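Home | Features | Interviews | Workshops | Contact

The Bin Question
Rosalie Egger has heard that one container will tidy your life. Busisiwe Moodley isn't buying it either, though she sells them.

Last updated 2026-06-12

I went to see Busisiwe Moodley expecting a sales pitch. She has run the sorting classes at Rastano since February, and people pay $40 to be told what to do with the things that pile up in a kitchen drawer. I have paid more for less, but I wanted to know what the money gets you.

"A table, a bin and two hours," she said. "If you wanted a new personality you should have gone to Geltberg."

Her method fits on an index card. You tip everything you can't place into one bin with a divider. Things you will look for again go on one side. Everything else goes on the other, and stays there until you can name a home for it. I told her this sounded like a junk drawer with a wall in it.

"It is a junk drawer with a wall in it. The wall does some work."

How much work? She claims that most of her students still use the bin after the course. When I asked how she knew, she said they told her. When I asked how many had been asked, she laughed and said that over 300 had signed up, and that she had heard back from the ones who liked her.

I pressed her on the divider, because I have owned containers with dividers and they all ended up as one big compartment. Toys are the worst, in my house. So are bottles, which roll, and anything with loops, which catches on whatever is next to it.

"You're describing a full bin," she said. "Stop filling it."

She is less relaxed about new equipment. A firm called Verschueren wanted her to recommend a set with lids and labels at $133. She turned it down.

"People buy the labels and then they've done the job, in their heads. I would rather they had an ugly bin with scratches all over the bottom." 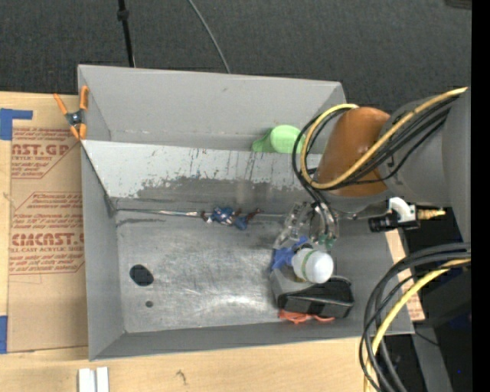 Bottle, box and odds and ends on one side of the divider, a light green plastic piece on the other.

I asked what she would do with a small crumpled toy that no child had asked for in a year. She thought about it longer than I expected.

"Leave it in the big side. Ask me again in a month."

And then?

"Then probably the trash. But I have one at home I've been saying that about since before I started teaching, so don't quote me."

I said I would be quoting her. She shrugged and went to put the kettle on. I still think $40 is steep for an index card.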